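Filed under: Workshop notes / Benches and surfaces
2 comments · 14 shares

Mar 20, 2018

Bench top, Warkura room. Continuing from the November entry on cleaning and wear.

Purpose: settle on a wipe-down routine for the pale top before the Grullulis trays go back on it. The old routine left a haze that showed under raking light and made pencil layout hard to read.

Top measured again at the long edge: 1,450 mm. The Taşdemir drawing has the same figure, so the drawing stands. Underside rail is 1,288 mm between brackets. I had 1,298 in the last entry, which was a transcription error. Please correct your copies.

Method. Cleared everything to the side shelf. Dry microfibre first, along the grain, then a cloth wrung out in warm water with a few drops of neutral detergent, then a clean damp cloth, then dry. Grain runs on the diagonal relative to how most of us stand at it, and wiping square to the bench edge is what leaves the streaks. Follow the grain and they mostly go.

Tried Skumo cleaner on a test patch at the back corner. Left 27 minutes, wiped off. No colour change that I could pick against the neighbouring area, but the patch was slicker to the fingertip and masking tape lifted from it early. Not using it on the working area. Bottle is back in the solvents cabinet, lower shelf.

Glare. The finish is matt but still throws a weak sheen under the overhead light. Moved the lamp arm back 148 mm from its old mark and the reflection shifted off the layout zone. New mark is in pencil on the wall rail. Leave the old one there until the next check.

Marks remaining after cleaning: one faint ring near the back edge, did not respond to detergent. Did not try anything abrasive. If it bothers anyone, put a tray over it.

To do:
- order more microfibre, the grey ones shed
- felt for the feet of the Grullulis trays, two are bare
- repeat the tape test on a detergent-only patch so there is something to compare the Skumo result with
- check bracket screws on the rail, left side has a little play

Trays stay off until the felt is on. Paper underlay is fine in the meantime, no cutting directly on the top.

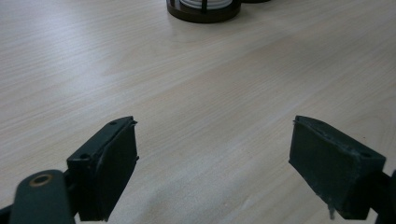
Bench top, pale finish, diagonal grain.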